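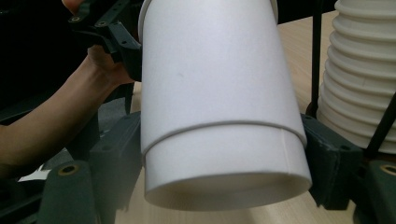

I bought the Husar pour-over kettle in February to replace a stovetop one with a handle that had worked loose. It is an electric gooseneck, made for people who brew one or two cups at a time, and I have used it every morning and most afternoons. I also go through a lot of cups. The ones I like have a plain matte white surface and a band at the mouth below a raised lip, where an upper sleeve overlaps a narrower part. The kettle has been good enough that I kept it, but there are a few things to know before you order.

By Kacper Żak
5 Apr 2023
4 min read
443 shares | 2 comments

What you get

The box holds the kettle, the base, a short cord and a folded sheet of instructions. There is no thermometer to clip on because the base reads the temperature itself. The cord wraps underneath, but it won't reach far. Mine had to go next to the toaster, and I moved the toaster.

Empty, the kettle weighs 781 grams on my kitchen scale. My old one was lighter, and I noticed the difference for the first week or so. The handle is set well back, so the weight sits over your hand when the kettle is full and you don't have to grip hard.

Pouring

The spout is the best part. It gives a thin, steady stream at a low tilt and doesn't spit when you start. If you tip it further the flow picks up evenly, and you can stop without a dribble running down the neck. My neighbor Stela Cârstea has the Prikmont, which costs more, and we poured both over the same filter cone one afternoon. Hers was a little faster at full tilt. At a slow pour neither of us could pick one over the other.

Heating

It heats quickly for one cup and takes its time when full. The hold setting keeps the water where you set it, then shuts off. I would like a longer hold. If I get a phone call between the first cup and the second, I usually have to start over.

The buttons beep — loudly, and there is no way to turn it off. I looked through the instructions twice. For an early riser in a small apartment this is a real fault, and it is the main reason I can't give the kettle full marks.

Cleaning

The opening is wide enough for a sponge. I descale it with citric acid and rinse it well. The lid fits tightly, and it has to be pulled straight up or it sticks.

Should you buy it?

If you make coffee by hand and don't mind the beep, yes. If you mostly boil water for pasta or a big teapot, get a plain kettle with a wide spout and save the money.

Rating: 4 out of 5

Comments (2)

Darius Rusu: Same beep on mine. I put a bit of tape over the speaker holes and it helps some.

Rodica Vlad: Does the lid loosen up with use? I have to hold the base down with my other hand.

Related reviews
Bredon hand grinder, one year later
Skelleo filter cone: plastic or ceramic?
Three kitchen scales for small counters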